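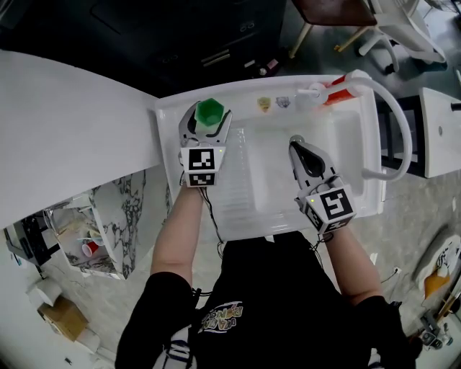

In praise of the proper utility sink

I have been meaning to write something about sinks for a long while, and my friends, who are patient people, will tell you that I have talked about little else since we did over the back room. So here goes, and do put the kettle on first.

My feeling is that a home can get by with a small oven, a narrow hall and very nearly no garden at all, but it can't get by happily with one sink. I mean the other sort of sink, the plain white one with a ribbed drainboard on the left and a good deep basin on the right, where you can stand in an old T-shirt and not mind what you splash. I grew up with one. My grandmother's was stone and had a crack you could lose a teaspoon in, and everything in that house went through it sooner or later: muddy leeks, paintbrushes, football socks, and once a very cross tortoise.

Then came the years when everybody wanted the back room gone. Kitchens were knocked through and opened up, and the utility sink went into the skip along with the clothes airer. When we bought our house the previous owners had put a wine fridge where the plumbing came up. I am fond of wine, but you cannot soak a tablecloth in it (well, you can, and I have, but it doesn't help).

The kitchen sink has been asked to do too much ever since. I don't like rinsing boots where I drain the pasta, and I don't suppose you do either. My neighbour Yolanda Tejada held out for years, saying a washing-up bowl in the bath did the job perfectly well, and then she had a second grandchild and rang me to ask who had done our pipes.

If you are thinking of it, may I put in a word for the drainboard? People choose the biggest basin they can fit and leave themselves nowhere to put anything down. Ours takes up nearly as much room as the basin and I wouldn't give back an inch. Jam jars dry on it, seed trays drip on it, and the ribs let the water run off underneath as it should. I'd say the same for a flat ledge along the back – somewhere for the spray bottle and the nail brush, and for the little bits and pieces that children like to leave at the edge of any sink and that you never quite have the heart to clear away.

A length of worktop alongside is the other thing I would save up for. Montserrat Collado, who fitted ours, wanted to give me a tall broom cupboard there instead, and we had a long and friendly argument over it. I won, and I fold sheets there every week of my life.

It needn't be dear, either. Our sink was second-hand and cost 65 pounds, and I scrubbed it for most of an afternoon before I'd let it through the door. Four years on it has a few grey marks round the drain that won't shift, and I have stopped trying. The tap was new and cost more than the sink did, which still annoys me slightly.

My sister says all this is only nostalgia and that her dishwasher does everything she needs. I have seen what she does with her paint rollers, and I shall say no more about it, except that she is coming to stay in July and has already asked whether she might bring her curtains.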